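Teaching two arms to fold a shirt
by Mairéad Egan, February

Okay, shirts! I put this off for ages and did towels instead, which was cowardly of me. Start with a thin knit tee in a dark color if your table is white. Lay it flat, take the leader arms, and do one slow practice fold before you record anything.

Pinch both top corners first and pull until the edge goes straight, then stop pulling (I always want to keep going). Keep your elbows in.

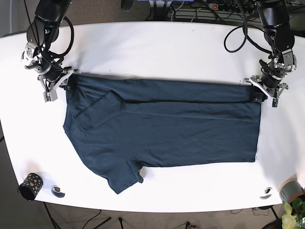 Sleeves are where my demos go wrong. Fold the flap over, let go, wait a beat, and only then move to the next grip. If you fumble, throw the episode out and start again. I kept 200 of mine and my first 22 were garbage. Go slow and vary where the shirt starts!

Comments

Rutilio Beltrán: Do you trim the pause at the start?
Mairéad: Yep, every time.
drilari14: My wrists hurt just reading this, trying it Wednesday.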